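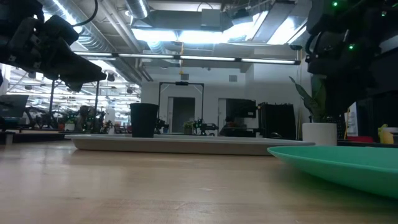
Núm. 58 · pág. 5

Robots que ponen la mesa
Una visita al taller de Jesholm

Buscar en la revista… Buscar

Poner la mesa parece fácil. Coges el plato, lo dejas en su sitio, pones el tenedor al lado y te sientas a comer. Tus manos lo hacen mientras tú piensas en otra cosa. Para un robot, la misma tarea está llena de problemas pequeños, y en el taller de Jesholm hay un equipo que los estudia uno por uno.

En septiembre el taller abrió sus puertas a los colegios de la zona. Fueron 70 niños y niñas en todo el día, repartidos en grupos. Nosotros entramos con la clase de Muireann Quinlan, que es maestra de quinto. La visita empezó en una mesa de madera con dos brazos negros, uno a cada lado. Entre los dos había una bandeja gris, un vaso negro y un plato verde.

Quien explicaba el trabajo era Piroska Simon, ingeniera. Lo primero que pidió fue que nadie se apoyara en la mesa. Si la mesa se mueve un poco, las cosas ya no están donde el robot cree que están.

¿Qué es un brazo robótico?

Es una máquina formada por piezas rígidas unidas por articulaciones. Tu brazo tiene hombro, codo y muñeca. El del robot tiene también varias articulaciones, y en ellas hay motores que las hacen girar. Los cables llevan la electricidad y las órdenes. En la punta está la pinza, que hace de mano.

Las pinzas de esta mesa tienen dos dedos. Se abren y se cierran, y nada más. No hay pulgar ni palma. Prueba en casa a coger una cuchara usando solo dos dedos estirados, sin doblarlos, y entenderás lo que cuesta. 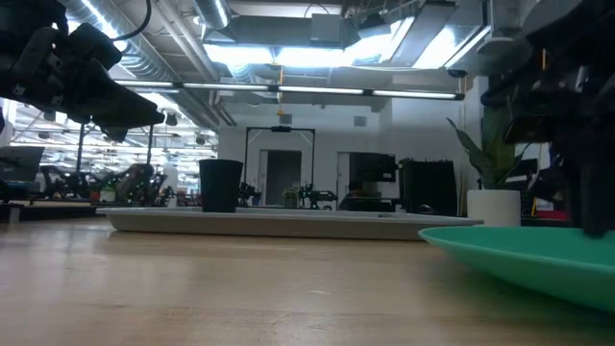 Un plato es más difícil de lo que parece. Es ancho, así que la pinza no puede rodearlo entero. Tiene que cogerlo por el borde, y el borde es fino. Si baja demasiado, los dedos chocan con la mesa. Si se queda alta, se cierran en el aire. Además, al levantar un plato por un lado, el otro lado pesa y tira hacia abajo.

Con el vaso pasa algo distinto. Es fácil de agarrar, pero también es fácil de volcar. Si un dedo lo toca antes que el otro, lo empuja. Por eso conviene acercarse despacio y con la pinza bien abierta.

Malachy Kavanagh, un alumno de la clase, preguntó por qué el robot no lo sabe ya todo desde el principio. Piroska contestó que un robot no sabe lo que es un plato. Recibe imágenes de las cámaras, que para él son números, y con esos números tiene que decidir cuánto gira cada motor.

¿Cómo se aprende una tarea?

Hay varias formas de enseñar a un robot. Una es escribir todas las órdenes: avanza, baja, cierra, sube. Sirve cuando los objetos están siempre en el mismo punto. En una fábrica suele ser así. En una cocina no.

Otra forma es darle muchos ejemplos. Una persona guía los brazos y hace la tarea, y el ordenador guarda los movimientos y las imágenes. Luego se repite con el plato un poco más a la izquierda, o con el tenedor girado. En Jesholm hacen 200 repeticiones de cada tarea antes de la primera prueba. Przemysław Malinowski, que prepara las mesas, nos contó que lo más pesado es volver a colocar los objetos cada vez. 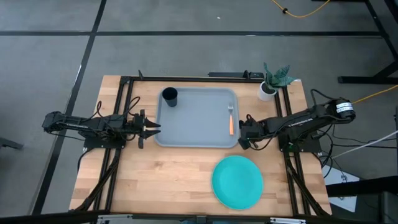
CIENCIA Y MÁQUINAS · Los objetos

Los cubiertos son otro problema. Un tenedor tumbado levanta muy poco de la superficie donde está, y una pinza necesita sitio para meter los dedos a los lados. También importa por dónde se coge. Por el mango es lo normal. Por las púas, el tenedor puede girarse o resbalar.

Los colores ayudan a las personas y a veces a las cámaras. Un mango naranja se distingue bien sobre una bandeja gris. El metal, en cambio, refleja las luces del techo y cambia de aspecto según desde dónde se mire.

¿Por qué dos brazos?

Con dos brazos se puede repartir el trabajo. El de la izquierda llega mejor a lo que está a la izquierda, y el de la derecha a lo que está a la derecha. También se puede sujetar algo con uno mientras el otro trabaja. El peligro es que choquen en el centro, donde los dos alcanzan. El programa tiene que saber en todo momento dónde está cada uno.

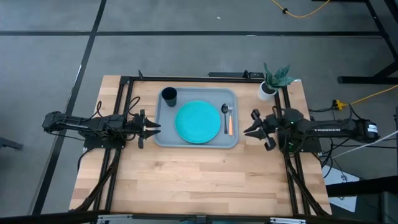

Un plato, un vaso, una cuchara y un tenedor en la bandeja, entre los dos brazos.

Al final de la visita, cada grupo escribió en un papel las instrucciones para poner un vaso en una bandeja. Otro grupo tenía que seguirlas al pie de la letra. En casi todos los papeles faltaba la orden de abrir la mano al terminar.

Palabras para recordar

Articulación: parte donde se unen dos piezas y que permite moverlas.
Motor: aparato que convierte la electricidad en movimiento.
Pinza: herramienta en la punta del brazo que sirve para agarrar.
Programa: conjunto de órdenes que sigue un ordenador.

Texto: Dymphna Ó Briain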